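Our Visit to the Gripper Room at Widthorpe

Do you like to know how robots learn to hold things? On Thursday our reading club went to the open day at Widthorpe, and I want to tell you what we saw there.

A robot does not know how hard to squeeze. You learned it when you were a baby, and you dropped many spoons. The people at Widthorpe teach it with a tool that a person holds in the hand. It has two fingers, and it closes like a big pair of tongs.
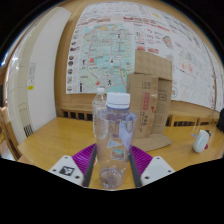
The gripper with a water bottle between its fingers.

Eylül Çınar showed us the tool first. She asked us to look at the purple pads. They have many small ridges, a little like the bottom of your sports shoe. Ridges help to hold smooth things, and a plastic bottle is very smooth!

Then we looked from closer. A thin bottle is a difficult thing for a robot. If the fingers press too much, the plastic bends. If they press too little, the bottle slides down.

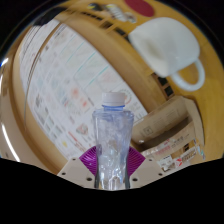
Why does a person do it first?

Joni Seppälä explained this to us. When a person moves the tool, a camera on it records everything. Later the computer studies many of these recordings, and it tries to find what the good ones have in common. Joni makes recordings for 2 hours each morning, and he says his arm gets tired.

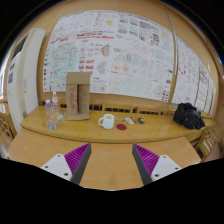 My favorite part was the guessing game. Before the fingers close, you must say which thing will be the hardest to pick up, and why. Many children chose the white mug, but it has a handle, so there is more than one way to take it. I chose the round, dark red coaster. It lies flat on the desk, and it is not easy to get a finger under it. Try it at home with one hand and only two fingers. Eylül said that 11 children guessed the same as me.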